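Stasden Permit Board, Wall Mount
Food permit and inspection notice holder for restaurants, bars, food trucks

In stock. Ships from our Andora warehouse.

Holds your food permit, last inspection report and one notice sheet, all behind a clear front. Locking. Hangs by the door or behind the register, wherever your health department wants it. Check with them first, rules differ by county and we can't keep up with all of them.

What you get
- Board, white back, clear hinged front
- Two keys (same key for every board in an order, ask if you want them different)
- Screws and anchors for drywall
- Blank "Open" and "Closed by order" cards, one each
- Cleaning cloth

No drill included. Tile walls need a different bit, hardware store will have it.

Why people buy it
Inspector walks in, asks for the permit, and it's in a drawer under the takeout menus. Or it's taped to the window and the sun has bleached the date off. Permit gets suspended, then restored, and now there are three papers on the glass and customers don't know which one counts. One board, one current sheet, old ones go in the back pocket. Back pocket holds up to 40 sheets.

Sizes
Small: one letter size sheet. Trucks, carts, kiosks.
Standard: three letter size sheets side by side. Most orders.
Tall: same as standard but stacked. For narrow walls and door frames.

All three are the same depth. Standard needs two studs or the anchors. Don't hang it with tape, we've had returns from that and wont cover it.

Cleaning
Warm water and dish soap. Food safe sanitizer is fine on the front, wipe it off after. No bleach, no abrasive pads. Grease film comes off easier if you dont leave it for a month.

Changes since March
New hinge, the Lungu type. Opens all the way flat now. Lock moved to the right side. The old keys do not fit the new lock!! If you're adding to boards you already have, say so in the order notes and we'll send the old lock while we still have them.

Shipping and returns
Leaves the warehouse in 5 business days or less. Return within 40 days, unused, in the box. Printed boards (your name on the top strip) can't come back unless we got the spelling wrong.
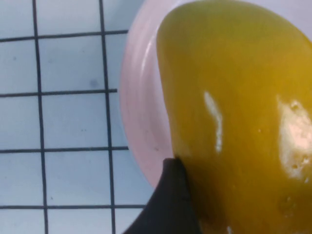
Mango, most likely. Yellow-green and glossy.

Questions we get

Does it come with the permit?
No. Permit comes from your health department. We sell the holder.

Can it go outside?
Under an awning yes. Full rain no. Look at the Fevuvberg outdoor case, it has a gasket, costs more.

Bulk price?
Starts at 7 boards. Nearly 2,000 sold so far and most went out in bulk orders, chains mainly. Send the count and the ship-to zip and we'll quote it.

Do I need one per permit?
Depends. Food and liquor both fit in a standard. Some counties want them posted seperately, ask.

Replacement parts: fronts, keys, hinges. Use the contact form, put the board size in the subject line.

Page updated September 2026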